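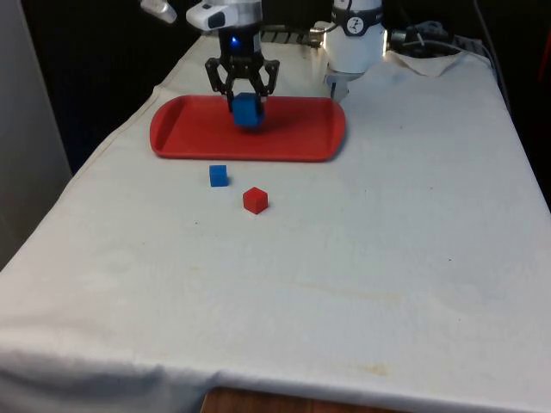

Stema-users > Methods and results

Subject: Re: Grasp order and the cube-to-tray numbers

On Sunday a list member wrote:

> We reran the cube-to-tray task at Traltdale with the policy from the
> last release and got a lower success rate than the one in your note.
> Most of our failures are at the release, over the tray. Did you fix
> the order of the cubes, or does the policy pick? And is the tray
> in the same place every time?

The policy picks. We tried a fixed order first and dropped it, as it hid the thing we wanted to measure, namely whether the arm settles on one cube when two of them are the same color. With two blue cubes and one red, the older policy would sometimes head for a point between the blue ones and close on nothing.

The tray moves between trials, but only a little, and it always stays at the back of the cloth with the cubes in front of it.

The training set is 1,081 demonstrations, all teleoperated, all on the white cloth. For the test we ran 400 trials per policy with a limit of 60 seconds each. A trial counts only if every cube ends up inside the rim. A cube resting on the rim is a failure. If you scored those as successes or left them out, our numbers can't be compared directly.

About the release: check your height threshold. In the September version the gripper opens when the estimated distance to the tray floor drops below 2 cm. The estimate comes from the wrist pose and the calibrated table height, so a thick or bunched cloth will throw it off. We had this ourselves after the cloth was changed, and the cubes were bouncing out. Recalibrating with the cloth on fixed it for us.

We have not tested other tray colors. The Imness group asked about that, since a red cube over a red tray is the harder case for the segmentation step. I can only say that our misses on red were slightly more common than on blue, and I would not read much into it yet.

Scoring script and config are in the Öberg branch. If you send me your logs I can run them through the same script.

> Also, is the second arm used at all in this task?

No. It stays parked for all the trials.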